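Ninerley Launches Lis, a Wooden Peg Craft Kit for Home and Classroom Tables
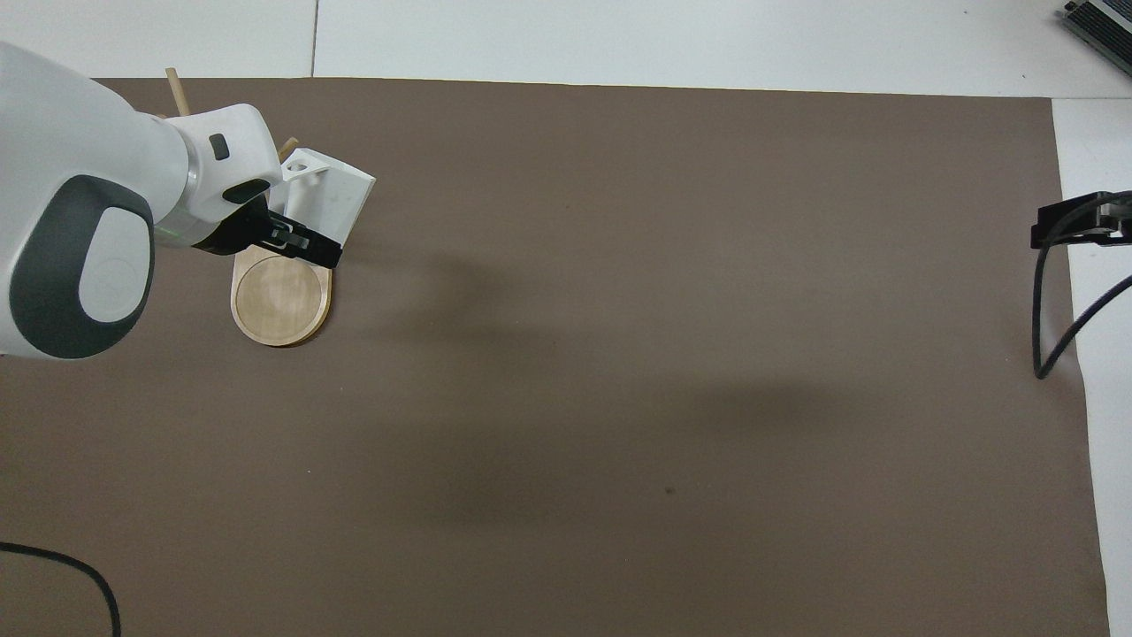 August 2021

Ninerley, a maker of craft and hobby kits, has put its new tabletop kit, Lis, on sale through its web store and through the Travetti chain of craft shops. Lis is a set of wooden bases, dowels and 3D-printed blocks that go together without glue or screws. The starter box costs $98 and includes enough parts for one large build or several small ones.

The kit is meant for ages nine and up. A first build takes most people under an hour. The parts can be pulled apart and put back in the box, and the blocks fit every base in the range.

Each base is a flat piece of birch with a rounded end and a raised rim. The dowels are a light wood, sanded at the tips. The blocks are printed in white and have round holes sized to the dowels. A dowel goes in by hand with a slight twist. If it is tight, the instructions say to rub the end with the piece of fine sandpaper that comes in the box and try again. Dowels should not be tapped in with a hammer.

"I wanted a kit you could leave out on the table for a week and come back to," said Drahomíra Pešek, who designed Lis. "The first version had 12 kinds of block and people kept asking which one was which. This one has four. You can tell them apart by feel."

Work on the kit began with a set of test parts given to families and after-school clubs in February. Ninerley received 299 feedback forms. The most common complaint was that the base slid when someone pushed a dowel into a block. The finished base is thicker than the test version and has cork on the underside. The second most common complaint was parts rolling off the table, and the box now contains a folded sheet of brown paper to work on. The paper can be drawn on, and the back of the instruction booklet has outlines to copy onto it for sorting parts by size.

Two boxes are available. The starter box has 100 parts and a printed booklet. The classroom box, called Stargate, costs $299 and comes with four bases, a larger supply of dowels and blocks, and a divided wooden tray. It takes its name from the last project in its booklet, a ring of blocks that stands upright on two bases placed end to end. Stargate is intended for groups of up to eight. A teacher's sheet is included with notes on setup and cleanup, and with a parts list that can be copied and taped inside the lid.

"We tried the ring with a mixed group, some of them quite young, and it fell over a lot at the start," said Vitória Antunes, who runs the school program at Ninerley. "They worked out that you build the bottom third first and let somebody hold it. We put that in the booklet pretty much the way they said it."

Ninerley has made 3429 starter boxes for the first run. A second run is planned if the first sells through. Replacement dowels and blocks are sold in small bags on the web store, and single bases can be ordered by email. Parts from the February test set will fit the new blocks, but the old bases are thinner and will not line up with the new ones in builds that use two.

Care is simple. Wipe the wooden parts with a dry cloth and keep them away from radiators and sunny windowsills, where the dowels can dry out and fit loosely. The blocks can be washed in cool water with a little dish soap. They should not go in the dishwasher. The wood is unfinished and can be painted or stained, although paint on the ends of the dowels will make them too thick for the holes.

Travetti shops will carry the starter box only. Stargate is sold directly by Ninerley, and schools may pay by purchase order. Orders placed on the web store ship within five working days. Returns are accepted for 30 days on unpainted sets with all parts in the box.

About Ninerley

Ninerley designs and packs craft kits in wood, paper and felt. Its other products include a paper-folding set and a felt animal series for younger children.

Press contact: Vitória Antunes, Ninerley school program. Sample boxes are available to reviewers and teachers on request, with return postage paid by Ninerley.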